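Home | List archive | Search | Thread index | Previous | Next | Log in

Cumley Seed Swap list
Re: Climbing peas and the Gurkus cucumber
2025-05-28
J. Ozoliņš

> Hello all. I came away from the January swap with a packet marked
> "Evov, tall, purple flower" and another marked "Gurkus". The peas are
> up and going like mad, and are already past the top of the sticks I
> gave them. Two questions. First, how tall do they get? Second, do I
> have to keep them away from my ordinary peas if I want to save seed?
> My plot is only five paces wide so I can't do much about distance.
> Also, the cucumber seedlings look very sulky. Have I killed them?

Oh, I'm so pleased somebody took the Evov peas! I put them on the table in January thinking they'd all come home with me again, and by the time I'd had my tea the box was half empty.

To your first question: tall. Taller than me by the end of June, and I need a reasonably long arm to pick the top ones. Your sticks have had it, I'm afraid, but don't pull anything up. Push some longer hazel in behind what you've got and tie string across between the new ones, and the peas will find it by themselves in a day or two. If you can't get hazel, old netting hung from a washing line works well (mine hung from one for three summers, and you do get used to having no washing line). They catch the wind badly once they're up, so whatever you use, push it in further than looks sensible.

On the crossing – peas are the easy ones. The flower has mostly pollinated itself before it opens, so two kinds can grow almost side by side and still come true nearly every time. I leave a row of something else in between, beans usually, mainly so the plants don't tangle and I don't end up picking from the wrong one. On a narrow plot I'd put the Evov at one end and your ordinary peas at the other and stop worrying. You may get an odd one now and then. With this pea you'll spot it very quickly, as anything with a white flower isn't an Evov and can be eaten.

Choose your seed plants early and don't pick from them at all. I know that's hard when the first pods are fat and everybody in the house has heard about them for weeks! Tie a bit of red wool round the stem. Then leave the pods until they're brown and papery and rattle. If it turns wet in August, cut the whole plant and hang it upside down in the shed with a sheet underneath, because they do pop open and you'll be finding peas in your boots at Christmas.

I did something silly last year and counted what I got. 1,700 peas, from one double row, after we'd eaten all we wanted! I kept 600 for myself, which is far too many, and the rest went into packets or into soup. They make a very good soup, by the way. The dried pea is brown and a bit wrinkled and doesn't look like much, but cooked slowly with an onion and a bay leaf it goes thick and nutty, and it's even better the next day. Soak them overnight or you'll be there till midnight.

Now the cucumber. No, I don't think you've killed them. Gurkus sulks. It sulked for me in both years I've grown it, and I nearly threw the lot out the first time. It makes two leaves and then sits there, and you move it about the windowsill and worry, and then we get a few warm nights and it's off across the floor. Go easy on the water until it moves, and don't be in a hurry to plant out. I wait until I'm happy to sit outside in the evening without a coat, which round Cumley can be well into June.

Unlike the peas, cucumbers will cross with any other cucumber the bees have been to, so if you want seed from it you'll need to do a bit of work. Find a female flower the evening before it opens (it has the tiny cucumber behind it) and a male one as well, and close both with a loose peg or a bit of soft tape. In the morning pick the male, peel back the petals, dab it on the female and close her up again. Mark the fruit and leave it on the plant until it's huge and yellow and looks quite past it. It's fiddly, but I love doing it. You're out there before breakfast with a cup of something and the plot is full of noise.

Do tell us how both of them do, good or bad. I'd like to know if the peas are as happy on your heavier soil as they are on my sandy stuff.

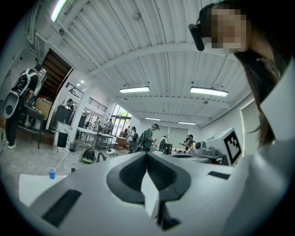
J. Ozoliņš

PS – a few swap things while I'm here. I've been through the tins and there are 383 packets left over from January, mostly lettuce, kale and squash. The kale will keep for years if it's dry. The lettuce won't be so good by next spring, so please do ask for some and sow it now. A short row every couple of weeks in a bit of shade will see you through to autumn. Write to the list and say what you'd like, and I'll put a bundle aside.

Please, please put the year on your packets! I had a lovely fat envelope of beans with "beans" on it and nothing else. I've sown six in a pot to see what they turn into, and I'm rather enjoying the suspense, but it's no use to anyone who wants to plan a plot. Name, year, tall or short, and where you had it from if you know. Paper envelopes are better than plastic bags as well, unless the seed is bone dry.

And does anyone still have the round black radish that used to come to the swap in a jam jar? Mine all bolted in that dry spell and I've no old seed to fall back on. I'd swap Evov peas for it, or a root of the good horseradish if you've somewhere you don't mind it staying for ever. It's the big winter one I'm after, with the rough skin, that you grate with salt. I can come and fetch it from anywhere the bus goes.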